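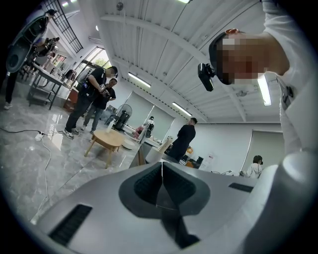 1. はじめに:規則を作る班に入ってしまった件

本報告書は、ハンドグリッパを用いた作業データ収集における運用規則の作成と、その試行結果をまとめたものである。プロジェクト名はグルモロン(Grumoron)という。由来は前年度の先輩しか知らず、その先輩は卒業した。

研究室のプロジェクトには、ハードウェア班、学習班、規則班の三つがある。希望調査で第三希望まで空欄のまま出すと規則班になる。班員はグアダルーペ・ウエルタ、センヨ・クォーティ、それに筆者(レフヒオ・イノホサ)である。指導はハシント・カルデナス先生にお願いした。ハードウェア班の班長もハシント(バレラ)なので、以下では先生を「先生」、班長を「バレラ」と書く。議事録で一度この区別を怠り、先生がネジを買いに行くことになった。

2. 対象とする作業

収集者は手持ちのグリッパを握り、カメラを頭に装着して、机上や床置きの物を扱う。グリッパ側にもカメラがある。部屋はほかの班と共用で、冒頭の写真のように、同じ床の上で別の人たちが機器をのぞき込んでいたり、大きな殻状の部品を頭上に持ち上げていたりする。床には電源ケーブルと白い電源タップもある。

ロボットアームが自律的に動く工程は今回の対象に入れていない。アームについては既存の安全規格や学内の規程があり、読むべき文書も多い。一方、人が道具を持って歩き回るだけの工程には、これといった文書がなかった。「人が持っているのだから安全だろう」というのが大方の見解で、筆者もケーブルに足を取られるまではその立場だった。

3. 規則の作り方

3.1 初版

最初の規則は全部で17ページあった。用語の定義だけで4ページあり、「床」の定義も含まれていた。ウエルタが収集者に配って一週間後に感想を聞いたところ、最後まで読んだ者は書いた本人を含めていなかった。クォーティは今でも、床の定義はよく書けていたと主張している。

3.2 改訂版

先生の提案で、本文を800字以内に収めることにした。削る基準は「破ったときに何が起きるか、班員が一文で言えるか」とした。言えない項目は落とした。「収集者は常に高い意識を持つこと」はこの段階で消えた。

残った項目は次のとおりである。

一、開始前に、収集者の歩く範囲からケーブルとタップをどける。どけられないときは壁際に寄せてテープで留める。
二、頭部カメラの装着と取り外しは、グリッパを置いてから行う。
三、作業に使わない物は作業台から下ろす。飲み物は部屋の反対側の棚に置く。
四、録画を始める前に、部屋にいる全員に声をかける。顔の映り込みを望まない人には、映らない位置へ移ってもらうか、録画を待つ。
五、顔のぼかし処理が済むまで、映像を共有フォルダに入れない。
六、頭上に物を持ち上げている人のそばを通らない。通る必要があれば、先に声をかける。
七、床に置いた家具の位置を変えたら、記録票に書く。
八、異常があれば録画を止めずに「中断」と言い、グリッパを置いてから止める。

第八項はバレラと揉めた。バレラは即座に停止ボタンを押すべきだという意見だった。しかし停止ボタンは端末側にあり、グリッパを持ったまま片手で端末を探すほうが危ない。実際に両方をやってみせたところ、バレラは端末を落とし、議論は終わった。端末は無事である。

4. 試行

改訂版を8週間運用した。一週間あたりの収集数は288本、合計2304本である。毎週同じ本数なのは、記憶媒体の容量から逆算して上限を決めたためで、勤勉さとは関係がない。

全数を見直し、規則に反した状態で撮られたものを不適合とした。不適合は164本だった。見直しはウエルタと筆者で分担し、判断が割れたものはクォーティに回した。クォーティの判定は厳しく、自分が収集者だった回にも容赦がなかった。

不適合で最も多かったのは第三項で、作業と関係のない容器類が台に残っている例が目立った。収集者に聞くと「飲み物ではないのでよいと思った」との返事が多かった。文面どおりに読めば、使わない物はすべて下ろすことになっている。ただ、後半に飲み物の話を書いたせいで、前半が読まれなくなったようである。規則班の作文の失敗として記録しておく。

次に多かったのは第四項である。声はかけていたが、あとから部屋に入ってきた人にはかけていなかった。廊下側の扉に「収録中」の札を掛けてみたが、一週間で風景になった。現在は、人が入ってきたらいちばん扉に近い者が声をかけることにしている。

第一項の違反は、意外にも初週に集中した。二週目からはテープの消費が激しくなり、ハードウェア班から苦情が来た。

第七項は評価不能とする。家具を動かした記録は数件しかないが、家具は明らかにもっと動いている。

5. 考察

規則の長さと守られ方の関係を論じたいところだが、初版は読まれていないので比較の対象にならない。言えるのは、800字なら収集者が開始前に立ったまま読める、ということまでである。

映像の見直しでは、違反の判定に広角の視野が役に立った。手元だけを撮る設定にしていたら、足元のケーブルも、背後を通る人も記録に残らなかったはずである。その代わり、関係のない人まで映る範囲も広がる。第四項と第五項の手間はここから来ており、収集計画を立てる段階で、処理にかかる時間を最初から見込んでおくべきだった。筆者らは見込んでいなかったので、12月の大半はぼかしの確認に消えた。

先生からは、規則に改訂の手続きが書かれていないとの指摘を受けた。試行中の修正はすべて口頭で行い、どの版がいつから有効だったかは班員の記憶に頼っている。規則班としてはかなり恥ずかしい。

6. 今後の作業

第三項は二つに分ける。前半は「作業に使わない物は、中身が何であれ下ろす」とし、飲み物の置き場所は別項にする。第四項には途中入室者の扱いを加える。第七項は、床に目印のテープを貼り、終了時にそこへ家具を戻す方式に改める。テープはハードウェア班に返却したうえで、規則班の予算で買う。

版番号と有効開始日は、次の版から一行目に書く。床の定義を付録として復活させるかどうかは、クォーティと協議中である。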